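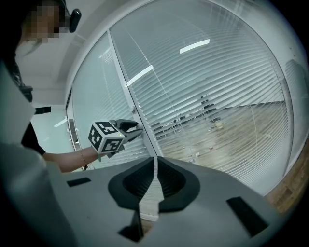 Glass Walls With Blinds: The Lirkov Partition After a Winter of Use

Reviews > Office Fit-Out > Partitions and Doors

Home | Reviews | Buying Advice | Letters | Contact

Print this page | E-mail this page

By Ashton Hoani

The Lirkov brochure promises "privacy on demand, daylight all day." I have worked next to one of these walls since before the holidays, and I would sign off on the second half of that sentence.

The idea is simple enough. You get glass panels, narrow aluminum uprights, a door with a small handle, and white venetian blinds hung behind the glass. Dromow, the installer, quoted us two days and took 5. The walls went up straight, I will give them that.

Daylight is good. With the slats half open my desk no longer needs a lamp before 4 p.m. Privacy is another matter. Half open, anybody walking by can see through the gaps into the room beyond. Fully closed, you have paid for a glass wall and are looking at a white one. Bohdan Hnatiuk, who has the room on the other side, keeps his closed all the time and says he would have been happy with drywall.

Then there are the slats. Ours has 117 of them on the long side, and I know because I dusted them in April. It took me 55 minutes with a damp sock over my hand. The brochure calls them "low maintenance" — lower than what, it doesn't say.

My main complaint is the door hardware. The handle is small and sits on a slim upright, so people grab the edge of the metal instead and leave fingerprints on the glass next to it. Helju Ķēniņš has asked Lirkov twice for a longer pull. The reply was a link to the same brochure.

Sound? A phone call at normal volume comes through as a mumble. A laugh comes through as a laugh. We looked at the Barta wall too, which costs 13 percent more and has a full-height pull, but I haven't lived with one and won't pretend to know how it holds up.

If you want light in a dark hallway, it will do that. If you need a room for private conversations, sit in somebody's finished one with the blinds half open before you sign anything, and take a friend to stand outside and listen.

Print this page | E-mail this page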